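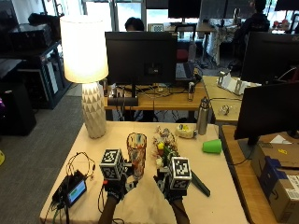
Figure 1. Table lamp with a lit cylindrical shade.

Unit 6: Task and ambient lighting in small rooms
Notes by Boglárka Takács

6.1 Terms

Luminous flux (lumens) is the total light output of a source. Illuminance (lux) is the flux arriving on a surface, in lumens per square metre. Packaging quotes flux. Design targets are set in lux, and the two are often confused in student reports.

6.2 Shades

A translucent drum shade does two jobs: it scatters part of the light sideways and lets the rest out through the open ends. Shade colour and lining affect both. A dark, opaque shade of the same size gives bright pools above and below and very little at eye level.

6.3 Worked problem

A source emits 500 lumens. The shade absorbs 40 per cent. The remaining 300 lumens leave the fitting, but only the downward share reaches the table — see the Royer tables for the split by shade profile.

Illuminance from a small source falls with the square of the distance. A shaded lamp is not a small source at close range, so treat the inverse-square result as an estimate only.

6.4 Glare

The lower rim of the shade should sit near the eye level of a seated person. Higher and the bulb is exposed; lower and the lit area shrinks. Glossy tabletops add reflected glare, which a matt finish reduces.

Reading: Kovács, chapter 6. Exercises are due at the October tutorial. Bring a metric ruler and your lux readings from the Ikdale room.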